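So the Allton wedding news finally came out this morning and I have been grinning at my phone ever since — if you watched both seasons of Vonolance like I did, you know how long we've all been waiting on these two!

From what their families shared, it was a small ceremony in Espinoza, in the garden behind her aunt's house, with 30 guests and no press at all. He wore his grandfather's jacket, she wore yellow, and there was a lot of crying (mostly his brothers, bless them).

The post had 1,851 comments when I went to leave mine, and I read way more of them than I should have over breakfast. 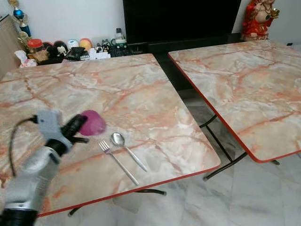
A few of you have been asking: will they both be back for the next season of Vonolance?

She will, and filming starts in October. He's sitting this one out to finish his movie in Urero, which his manager confirmed a while back.

There's a bigger reception planned once he wraps, for the cast and crew and everybody who couldn't squeeze into that garden. I'll add to this thread when the pictures go up — my sister already has her favorite dress guess in, and mine is something green.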